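Can a machine clear a dining table yet, or are we still being sold the dream?

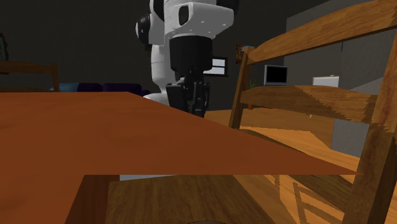
kindus_and_sons
Spent the evening reading up on home robots because my back has gone again and I resent the hoover. Every demo seems to be about putting a cup on a shelf. My question is furniture. Look at that chair, slats and posts all over the place, parked right by a sharp table corner. I bark my hip on mine twice a week and I've had 138 chances to learn. Is there anything that copes with that for less than the price of a car?

Odham_Lad
No. Next.

nazma sarkar
Bit harsh. We've got an arm on the packing line at work and it does 7 hours without a tea break or a moan about the radio. Chores are coming.

Odham_Lad
Your arm is bolted down and the boxes come to it. Send it round mine and ask it to find the butter.

fouad_h
I'm with Odham on this one. Thin chair parts are a pain, and so are the shadows they throw on a shiny floor. We trialled a floor scrubber at the shop in September and it treated a stripe of shade as a step. Sat there for about 3 minutes thinking it over.

nazma sarkar
Which scrubber?

fouad_h
The Urkarine. The small one.

nazma sarkar
Well there you go. Ours is the bigger one and it goes straight over shadows. Also over a mop, once.

kindus_and_sons
So my options are one that won't move and one that won't stop. I've already got 2 teenagers.

Odham_Lad
Do they do tables?

kindus_and_sons
They do one end. I'll price up a cleaner, ta.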